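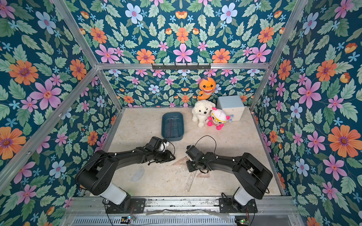
The toy nook, with the plush crew, the blue box, the teal tray and the rulers.

THE FLOWERY TOY NOOK: YOUR QUESTIONS

I get a lot of the same questions about the nook (hi, and thank you for all the emails!) so I've put the answers on one page. If yours isn't covered, leave a comment and I'll add it when I get a minute.

Where did you get the wallpaper?

By far the number one question! It's called Nkuna and I ordered it from a little shop in Unville. They had it in a cream background too, and I went back and forth for ages, but I kept coming back to the deep teal-blue. The orange flowers with the purple centers sold me. My friend Chantelle Mnguni says it looks like her grandmother's bathroom and she means that as a compliment, I think.

How much did you need?

Two rolls, with a good bit left over. A big repeat eats up paper when you're matching the pattern at the corners, so don't buy to the exact square footage. I used the leftovers to line a drawer, and there's still a piece in the closet that I can't bring myself to throw out.

Did you really paper the ceiling?

I did! The walls went up first and then the plain panel on top looked so sad that I gave in. Do the ceiling FIRST if you try this. I did it last with my head tilted back and paste running down my sleeve, and Tanner Nguyen had to come over and hold the other end of the strip while I said some words I won't type out.

Isn't it too busy for a small space?

Everybody asks, and I was worried too. For me the pale floor is what saves it. It's a beige, marble-like panel with a bit of gray veining, very quiet, and your eye gets a rest when it gets down there. With a dark floor I think I would have hated the whole thing. Plain toys might get lost against all those petals, but a bright orange one holds up fine.

What's the metal along the edges?

Silver aluminum extrusion, the slotted kind you can buy by length. Some people have told me to paint it or box it in. I like it. It scuffs and gets dusty in the slots, and an old dry toothbrush gets most of that out.

Which paste did you use?

Clorel, the ready-mixed tub. I gave the panels a wipe down and a coat of primer and let that dry overnight. Mine had one bubble near a corner that I pricked with a pin and pressed flat, and I'd have to hunt to find it now.

Who are the plush toys?

The orange one has been called a shark and a dinosaur, sometimes by the same person in one afternoon, and I've stopped taking sides. He goes at the back against the wall because he's a good leaner. The fluffy white puppy sits in front of him, and the pink and white doll with the big yellow glasses goes beside the puppy and leans on it. She won't sit up alone for love or money. 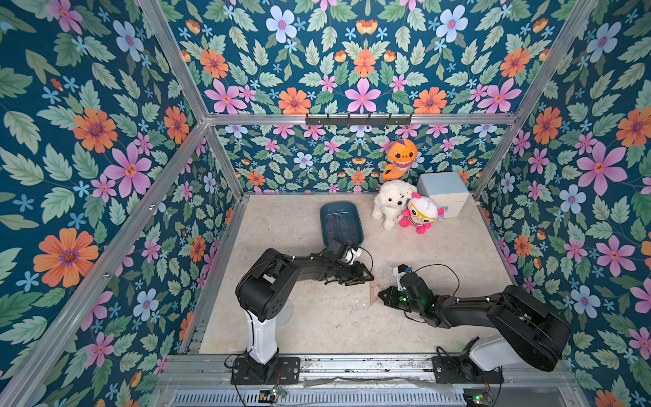

I tried them in a straight row for a while and it looked like they were waiting for a bus, so the huddle came back. Orange guy in the back, puppy in front, doll off to the right. Little kids seem to remember where everyone goes that way, too. Naledi Chauke's youngest puts them back better than I do.

What's the light blue box?

You'd be amazed how many people ask about this one! Some of you say mini fridge and some of you say cabinet, and I can see both. I picked it up at a yard sale in January with no label on it. I just liked the color next to the pale blue flowers.

Do you ever hang anything on the black hooks?

I put the rack up with big plans for it. So far I haven't settled on anything I like better than bare hooks. Nosipho Visser suggested tiny hats for the toys, and I have not ruled it out.

Why clear rulers?

They live with the tray when I'm playing around with where things should sit. You can lay a see-through one on the floor and still see what's under it, so spacing is quick. Plain school rulers, nothing special. They do slide under everything, so I check beneath the tray before I go buying more.

How do you wash the plush?

Pillowcase, cold water, gentle cycle, then air dry. Curly fur takes forever. Give it a fluff with your fingers while it's damp or it dries in clumps. I wouldn't put anything with glasses or glued-on bits in the machine, so for those it's a damp cloth and patience.

How long did the whole project take?

Eleven days, and a lot of that was waiting on primer and being in a mood about the ceiling. Yolandi Van Wyk did hers in a weekend, but she skipped the top panel.

Last updated: Thursday, June 20, 2019

Related
Matching a big floral repeat at the corners
Pludevis drawer liners: would I buy them again?
Washing fluffy plush toys without the clumps
What to do with leftover wallpaper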